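Bench notebook, Winden room
2019-07-21

Re-papering the big table

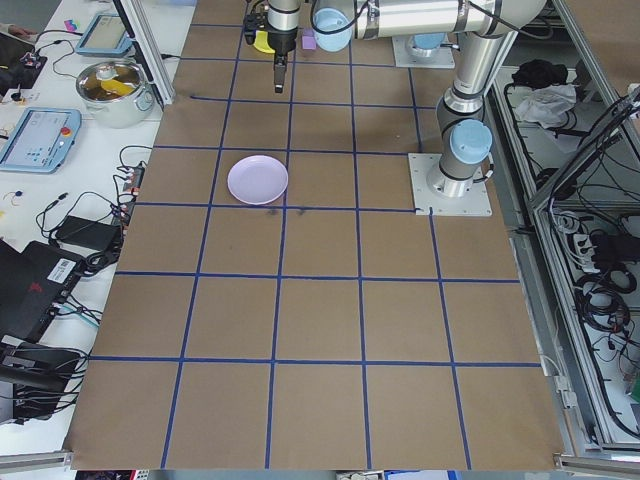
Brown paper and blue tape, with the lavender plate on it. Side table not tidied.

New paper went down this morning. The old sheet had reached the stage where you could read our lunches off it. Used the heavy brown roll from Tovbridge, which curls like it holds a grudge - left it overnight under both volumes of the Keltine catalog and it still fought back.

Grid is in the blue tape again. Lengthwise strips first, then crosswise, pressing from the middle out. Gobnait Egan maintains it should be done the other way round. It makes no difference, and we have now discussed it for 2 years.

Dark smudges on the paper by the tape line just under the plate. They do not come up with a dry cloth. I have not tried a damp one, having met brown paper before. They stay.

Plate: the pale lavender one with the raised rim. Fine for now, but the rim is shallow and anything round will want to leave. Gobnait prefers the Khamphan bowl. The Khamphan bowl is in her kitchen.

Side table is still a nest. The pot has its lid tilted inside it with something yellow, and the black cables have reached an understanding with the power strip that I don't want to disturb before coffee.

To do:
- move the pot
- label the cables, both ends this time
- order tape, 8 rolls (not 121, see October)
- ask for the bowl back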